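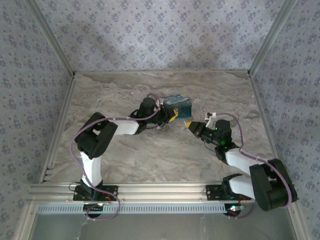
Small rooms, big paper: tips for a tidy job

I love papering a small room. You can start after breakfast, be sweeping up by teatime, and a downstairs loo or a box room will take a pattern you'd never dare put in the lounge! I've just finished the back bedroom at Dastside (my third go at that room, don't ask) and these are the notes I scribbled on the lining paper as I went along.

Get the old stuff off properly
Score it, soak it, and go and have a cup of tea. The soaking does the work, and people always start scraping too soon. Warm water with a squirt of washing-up liquid is fine for most papers, and a garden sprayer gets it on the wall much faster than a sponge. Keep the scraper nearly flat to the wall or you'll be filling gouges all evening. Once it's bare, wash the wall down to get rid of the old paste, fill the holes, let the filler go hard and give it a light sand. Bare plaster wants a coat of size, or very thin paste, left to dry.

Cut long, trim later
I leave 100 mm over on every length, half for the top and half for the bottom, and I still managed to cut one short this time. Write the number of the drop on the back in pencil, with an arrow pointing up. You'd be amazed how many florals look the same both ways round until they're stuck to the wall and all the stalks are growing downwards.

Check the batch number on every roll too. I bought mine from Vakulenko in two trips and had to go back and swap one, and I'm so glad I looked before I'd unwrapped it.
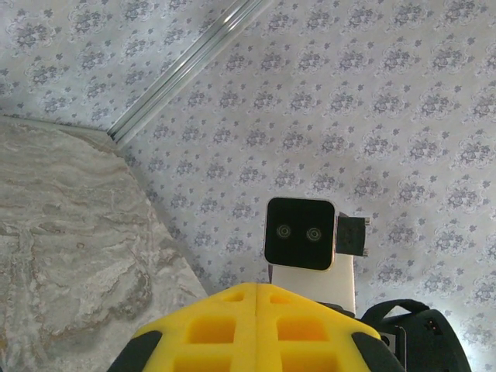
Corners are where a job is won or lost, and they are far easier than they look. Never try to wrap a full width round one. Measure from the last drop into the corner at the top, middle and bottom, take the biggest figure, add 7 mm and cut your strip to that. Hang it, brush the extra round, then start the next wall with a fresh plumb line. You'll lose a sliver of pattern, and with little blue-grey medallions on a diagonal like these, very few visitors will ever spot it. A narrow metal trim between the two walls is another handsome way to finish, and a grooved silver one looks very crisp against a pale floral. Fit it last, and cut it with a fine-toothed hacksaw.

Glare is worth a thought before you buy. Pin a long sample up and look at it at two or three different times of day, with the lamps on as well. A paper with a bit of sheen can be gorgeous in the morning and half vanish under a bright bulb at night. If yours does that, try moving the lamp before you blame the paper.

Paste the wall or paste the paper?
I'm a paste-the-wall convert. There's no folding, no table, and you can slide the drop about for a good few minutes. Put the paste on a little wider than the roll and work it well into the edges – dry edges are what give you lifting seams in the winter. Do one drop's worth at a time. For ordinary papers that need soaking, time each drop the same, or they'll stretch by different amounts and the match will wander as you go down the wall.

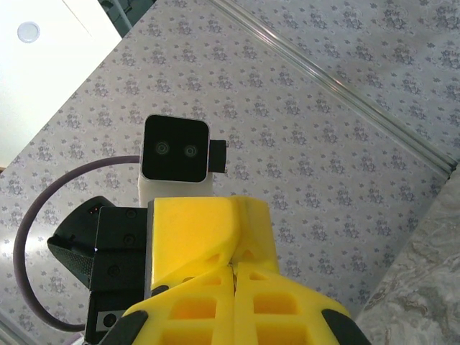

Valentin Ortner wrote to say that I'm far too hard on the pasting table. He has papered a stairwell with the old soak-and-fold method and reckons a folded drop is much easier to carry up a ladder, "like a towel over your arm". He also puts a spoonful of paste in a jam jar with a lid, so there's a bit handy for touching up seams the next day, and I've pinched that idea already. Thank you, Valentin!

Smoothing and seams
Work from the middle out with a soft brush, and stop when it's flat. Most small bubbles go down by themselves overnight, so leave them be. Roll the seams lightly after ten minutes or so, but keep the roller away from anything embossed. Wipe stray paste off straight away with a clean damp sponge, and change the water more often than you think you need to.
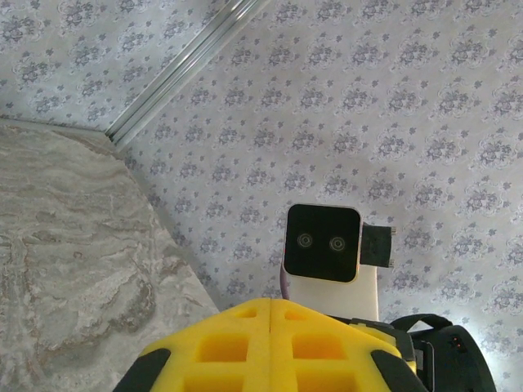
Woodwork colour is my favourite bit, and I do it before the paper goes up so I can be as messy as I like. Pick out one shade from the pattern or go for something completely different (yellow next to a soft blue is such a cheerful pair). Just remember that any strong colour deepens in a hollow. You can see it on the pads, where the smooth outside is bright yellow and the inside of each square pocket goes nearly orange. Panelled doors and pigeonhole shelves do exactly the same, so if they matter to you, paint your test patch inside a recess as well as on the flat.

Two thin coats, always. Rub down gently between them, and take your masking tape off while the last one is still a touch soft.

Keep the offcuts! Roll them up with the label and put them somewhere dry for patching, and line a drawer with whatever's left. I'm doing the landing in June, stripes this time, and I've already bought the new scraper.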